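고양이 이동장은 위가 열려야 한다

마지막 업데이트: 2월

고양이를 키우는 사람들과 이야기하다 보면 병원에 안 가는 이유로 진료비보다 이동장이 먼저 나온다. 이동장을 꺼내는 소리만 들려도 침대 밑으로 들어가고, 겨우 끌어내서 넣으면 차 안에서 내내 울고, 병원에 도착하면 이번에는 나오지 않는다. 한번 그 일을 겪은 보호자는 다음 검진을 한 달 미루고, 그다음에는 아예 예약을 하지 않는다. 나는 이 문제의 상당 부분이 고양이의 성격보다 우리가 쓰는 상자의 구조에서 온다고 생각한다.

나는 고양이를 12년 넘게 키웠고 그동안 이동장을 네 개 썼다. 처음 산 것은 앞문만 열리는 플라스틱 제품이었다. 마트에서 가장 쌌고 손잡이가 튼튼했다. 그때는 그것으로 충분해 보였다. 고양이는 앞문으로 들어가서 앞문으로 나오면 된다고 생각했다. 집에서 놀 때는 그렇게 한다. 진료실에서는 그렇게 하지 않는다. 고양이는 제일 안쪽 벽에 등을 붙이고, 사람은 앞문으로 손을 넣어 더듬고, 고양이는 정면에서 다가오는 손을 본다. 그래도 안 나오면 이동장을 기울여 쏟아 낸다. 나도 그렇게 한 적이 있고, 지금은 하지 말았어야 했다고 생각한다.

비템데일(Bitemdale)의 동물병원에서 접수 일을 한 적이 있다. 그곳에서 한 해에 받은 고양이 진료가 3,336건이었는데, 그 기록에는 이동장 종류를 적는 칸이 없었다. 체중, 체온, 식욕, 배변, 사료 이름은 적는다. 무엇에 담겨 왔는지는 적지 않는다. 그런데 진료가 길어진 날을 떠올려 보면 이동장에서 고양이를 꺼내는 데 시간을 다 쓴 경우가 많았다. 가장 오래 걸린 날은 19분이었다. 그 고양이는 귀 진드기 확인만 하면 되는 환자였고, 정작 귀를 본 시간은 아주 짧았다.

긴장한 고양이는 진료 결과에도 영향을 준다. 심박수가 올라가고 혈압이 올라가고 혈당도 올라간다. 수의사는 그 수치가 병 때문인지 겁을 먹어서인지 가려내야 하고, 때로는 다른 날 다시 오라고 할 수밖에 없다. 보호자는 그 힘든 과정을 한 번 더 해야 한다. 배를 만져 보는 촉진도 마찬가지다. 몸에 힘을 잔뜩 준 고양이의 배에서는 알 수 있는 것이 줄어든다. 상자에서 꺼내는 과정이 조용하면 이런 문제가 다 없어진다는 말은 아니다. 병원은 여전히 낯선 냄새가 나는 곳이다. 다만 줄일 수 있는 부분은 줄이자는 것이다.

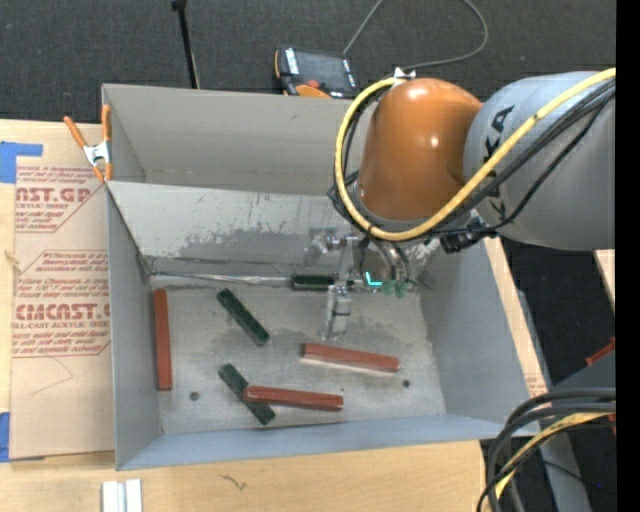
이동장을 고를 때 나는 크기나 색보다 뚜껑을 먼저 본다. 윗부분 전체를 떼어 낼 수 있으면 가장 좋고, 그게 안 되면 적어도 천장에 큰 문이 있어야 한다. 무엇이든 통 안에 있는 것을 다루려면 들어갈 길이 있어야 한다. 앞문만 있는 이동장은 그 길을 좁은 쪽 하나로 막아 놓은 셈이다. 윗부분이 분리되는 제품이라면 고양이를 꺼낼 필요도 별로 없다. 뚜껑을 들어내고 수건을 덮은 다음, 아래쪽 절반에 앉힌 채로 청진을 하고 체온을 재고 주사를 놓을 수 있다. 고양이로서는 자기 냄새가 밴 바닥을 떠나지 않아도 된다.

지금 쓰는 것은 이릭(Irik)이라는 제품이다. 위아래가 잠금쇠로 물려 있고, 풀면 뚜껑이 통째로 떨어진다. 광고할 생각은 없다. 잠금쇠가 뻑뻑해서 손톱이 부러진 적이 있고, 바닥이 미끄러워서 따로 담요를 깔아야 한다. 같은 구조라면 다른 제품이어도 상관없다. 살 때 매장에서 직접 뚜껑을 떼었다가 다시 끼워 보기를 권한다. 나사를 돌려야 분리되는 제품은 진료대 위에서 쓸모가 적다. 드라이버 소리와 흔들림이 고양이를 꺼내는 일만큼이나 무섭다.

천으로 된 가방형은 가볍고 접어서 보관할 수 있어서 인기가 많다. 얌전한 고양이에게는 괜찮다고 본다. 하지만 천장이 고양이 등 위로 처지는 제품이 많고, 지퍼에 털이나 발톱이 걸리기도 한다. 차에서 오줌을 쌌을 때 씻기도 번거롭다. 투명한 반구 창이 달린 배낭은 더 권하기 어렵다. 겁먹은 고양이가 원하는 것은 바깥 구경이 아니고 숨을 곳이다. 창이 있다면 얇은 수건으로 가려 주되 숨구멍은 막지 않아야 한다.

반론도 들었다. 브루마톨름(Brumatholm)에 사는 친구는 위로 열리는 이동장이 오히려 위험하다고 했다. 주차장에서 뚜껑이 열려 고양이가 뛰쳐나갈 뻔했다는 것이다. 맞는 지적이다. 잠금장치가 많을수록 덜 닫힌 곳이 생길 수 있고, 위쪽 손잡이만 잡고 들면 잠금쇠에 무게가 다 실린다. 나는 집을 나서기 전에 잠금쇠를 하나씩 눌러 보고, 들 때는 한 손으로 바닥을 받친다. 그래도 불안하면 이동장 둘레에 끈을 한 번 두르면 된다. 앞문만 있는 제품도 문짝이 빠지는 일은 있다. 확인하는 습관은 어느 쪽이든 필요하다.

무게를 문제 삼는 사람도 있다. 내 이동장은 예전에 쓰던 앞문형보다 400그램 무겁다. 버스를 타고 친(Chin) 지구까지 병원을 다니던 때라면 나도 망설였을 것이다. 팔이 약한 보호자나 차가 없는 보호자에게 무게는 작은 조건이 아니다. 그런 경우라면 바퀴 달린 장보기 수레에 이동장을 묶는 방법도 있지만, 보도블록에서 많이 흔들린다. 나는 수레를 두 번 쓰고 그만두었다.

구조가 좋은 이동장을 사도 창고에 넣어 두었다가 검진 날 아침에만 꺼내면 소용이 적다. 이동장은 거실 한쪽에 늘 열어 두는 편이 낫다. 뚜껑을 떼고 아래쪽만 담요를 깔아 두면 며칠 안에 들어가 자는 고양이도 있고, 몇 달이 걸리는 고양이도 있다. 우리 집 고양이는 처음 몇 주 동안 냄새만 맡고 지나갔다. 간식을 그 안에 놓아두고 모른 척했더니 어느 화요일 오후에 들어가 앉아 있었다. 그 뒤에 뚜껑을 얹고, 또 한참 뒤에 문을 달았다. 문을 닫는 연습은 제일 나중에 했다. 보기에 좋은 가구는 아니지만 고양이에게는 침대 하나가 더 생긴 것이다.

병원 쪽에도 바라는 것이 있다. 예약 전화를 받을 때 이동장에 대해 한마디만 물어봐 주었으면 한다. 뚜껑이 떨어지는지, 앞문만 있는지 알면 진료실에서도 준비가 달라진다. 대기실에 이동장을 올려 둘 선반이 있으면 더 좋다. 바닥에 내려놓은 이동장 앞으로 개가 코를 들이미는 일이 지금도 흔하다. 선반 하나와 덮을 수건 몇 장은 큰돈이 드는 설비가 아니다. 그리고 고양이를 쏟아 내듯 꺼내는 방식은 보호자가 괜찮다고 해도 하지 않았으면 한다.

파는 쪽에는 표시를 부탁하고 싶다. 제품 설명에 허용 체중과 크기는 있는데 뚜껑을 도구 없이 뗄 수 있는지는 빠진 경우가 많다. 사진만 보고는 알기 어렵고, 매장에서는 비닐로 싸여 있어 열어 볼 수도 없다. 한 줄이면 되는 정보다. 처음 고양이를 데려오는 사람은 내가 그랬듯이 값과 손잡이를 보고 고른다. 그 한 줄이 있었다면 나는 첫 번째 이동장을 사지 않았을 것이다.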